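Brovirer method

The Brovirer method is a procedure for teaching robot arms to handle household objects from recordings made with a hand-held gripper. It was developed by a small research group in Pletville led by Bjartur Bech and first described in a technical report dated 14 March 2021. The name comes from the software package used to process the recordings.

Background

Robot manipulation data is often gathered by teleoperation, in which a person steers an arm from a distance. This is slow and ties up the robot. Hand-held grippers let a person carry out the task directly while a camera on the tool records the view. A known problem with such recordings is that the start of each one is treated as unimportant and trimmed away, although it shows how the tool comes toward an object.

Procedure

The method keeps the approach phase and labels it separately. Each recording is split into four parts: approach, contact, transport and release. The split is made from the width of the gripper opening and the motion of the tool. A policy is then trained on all four parts, with the approach given more weight early in training. The weight is lowered in steps until the parts count equally.

Operators are told to begin with the fingers fully open and to vary the starting position between recordings. They work at ordinary tables under room light. No markers are placed on the objects or the table surface.

Results

The original report used 80 recordings per task. The trained policy was tested on a fixed arm in 20 trials for each task, and the best task was completed in 18 of them. Policies trained on trimmed recordings did worse when the object lay near the border of the camera view at the start. A later test in Estovberg used a different arm and found a smaller gain, mainly on tasks with large objects.

View from the tool

The camera sits on the gripper, so both fingers stay in view while objects are often only partly visible. Reflections on the work surface are left in the recordings.

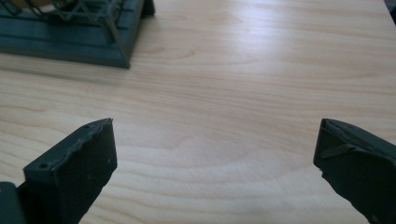
Open gripper over a wooden tabletop, with part of a dark green base and thin crossing rods at upper left.

Limitations

The split depends on a clear change in gripper width. Tasks done by pushing, where the fingers may stay open throughout, have to be divided by hand. The Liao variant, released in December of the same year, replaces the width rule with a learned classifier but needs a set of hand-labeled recordings to start from. Neither version handles tasks that use two grippers at once.

See also

Imitation learning
Robot end effector
Teleoperation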